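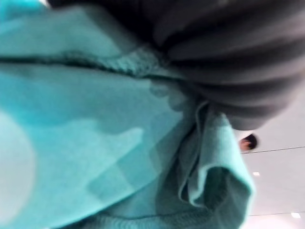

Home News Products Support Press Room

Viria pauses knitwear handling on Skikodance folding cells and offers free repair to every customer

10 August 2025

Viria, the maker of the Skikodance line of robotic garment folding cells, is asking all laundries and clothing return centers that run the system to stop using it on sweaters, fleece and other thick or ribbed items until a replacement wrist part has been fitted. Shirts, towels and flat linens can still be handled as usual.

The trouble came to light at De Graaf, a family-run garment care business that has been with us from the early days and whose staff have been kind enough to put up with a great many of our questions this summer. One of their cells closed on the ribbed cuff of a sweater, the cloth bunched up between the fingers, and the grip sensor read the thick fold as an empty hand. The arm then carried on with its next move with the sweater still caught. An operator pressed the stop button right away, and we are very glad to say no one was hurt, though the sweater was past saving and so was one fingertip pad.

Our engineers went through the records from that cell and were able to repeat the fault in our own shop in 80 test cycles out of 2000, nearly always where a ribbed seam sat under a second, darker layer of cloth. The sensor was tuned mostly on thinner fabrics. When soft material piles up at the wrist, it can press on the sensor housing from behind and cancel out the reading from the fingers.

"I want to say plainly that we should have caught this one ourselves," said Shabnam Khattak, head of product safety at Viria. "We had knitwear in our test bins, but we didn't have enough of it, and we didn't have it tangled up the way it comes out of a real cart at the end of a long shift. The folks at De Graaf did the right thing by stopping the cell and calling us before they did anything else, and I'd ask everybody else to do just the same."

The notice covers 374 cells. Of these, 105 already have the newer housing and need only a software update, which customers can load from the control panel. The rest will be visited by a technician from Kumano, our service partner, who will fit a shielded housing and new fingertip pads at no charge. We expect to finish the visits in December.

Until then, please keep the guard doors closed while the arm is powered, and never reach in to pull a garment free. Press stop, wait for the amber light to go out, and open the fingers with the hand release. If a garment has wrapped around the wrist, leave the cell off and call the support desk, even if it seems to be running fine afterward.

Recent items
Skikodance operator guide, revised edition
Viria and Kumano extend service agreement
Sorting mixed returns: notes from our customers

Contact the press office | Copyright Viria | Back to top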